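Início | Caderno | Projetos | Arquivo | Contato

Caderno da oficina: embalagens flexíveis, sacos de granola
18/10/2023, por Ellery

Continuação do lote Terkonberg. Hoje só sacos de granola, nada de caixas. O tapete cinza-escuro trançado fica na mesa até o fim do lote, o liso deixava tudo escorregar.

Pesagem feita antes de abrir a planilha. O saco maior deu 390 g na balança pequena e 500 g na outra, portanto uma das 2 está errada. Repeti com o peso padrão e a pequena é a boa. Anotar só os valores dela.

O plástico azul-claro do saco grande reflete muito as lâmpadas do teto. O texto miúdo ainda se lê em parte ("MAY CONTAIN TRACES" e, mais abaixo, "94-9003, U.S.A."). Pela janela transparente dá para ver os pedaços de granola encostados no plástico, com o que parecem gotas de chocolate. 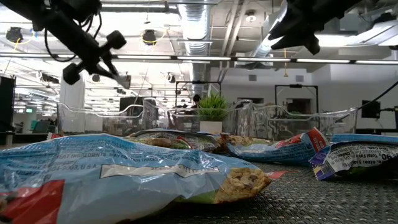 Pendências

- Etiqueta 2983 ainda sem saco correspondente na planilha. Conferir na caixa da Flambridge.
- Não alisar os sacos antes de guardar. Amassados ocupam mais espaço, mas no lote anterior alisamos e depois não dava para comparar.
- Pedir à Burora outro rolo de etiquetas foscas.
- Os de frente translúcida vão para a prateleira de cima, em pé.
- Em novembro começam os sacos de papel. Separar o tapete limpo.

A balança grande está com fita na tampa até ser calibrada.

Comentários (3)

marcador_azul: A 2983 está na gaveta das etiquetas soltas, vi ontem.

oficina2: Tentem apagar a fileira de lâmpadas mais perto da mesa, com os sacos de café ajudou no reflexo.

Ellery: Vou tentar amanhã. Etiqueta encontrada, obrigado.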